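**Prata / Ernusgate merger: what happens to the sweep accounts?**

**ledger_lines**
The notice says Prata business checking converts to Ernusgate in October. Anyone know if the overnight sweep carries over? We keep $800 in operating and sweep everything above it.

**mt_ferro**
It does, but the floor changes. The Ernusgate fee schedule lists a $1,000 minimum target balance. Below that the sweep doesn't run.

**ledger_lines**
So our $800 target gets raised by default?

**mt_ferro**
Correct. No form to sign. Check section 4 of the conversion packet.

**quillback**
Disagree. Section 4 covers new accounts. Converted accounts keep their existing target until you change the account type. I went through this when Zastoswood was absorbed and our target stayed at $100 for two years.

**mt_ferro**
Zastoswood was a different core system. Targets were stored per account. Ernusgate stores them per product code, so there is no field to hold an exception.

**quillback**
Then the packet should say so, and mine doesn't.

---

### Page 2

**grillow_ap**
We run payables for Grillow and got two versions of the packet. The later one has the $1,000 line in a footnote to section 4. Ask the branch which one applies to you.

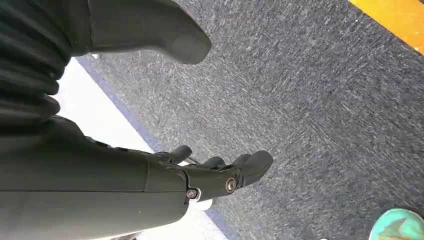 ### Reply from ledger_lines

Called the branch. They confirmed the footnote but couldn't say if it applies to the first statement cycle. Our balance is $993 today, so the sweep either runs tonight at $800 or stops in October. I've asked for it in writing.

**quillback**
Get the product code in the same letter. Without it I still don't accept the footnote covers converted accounts.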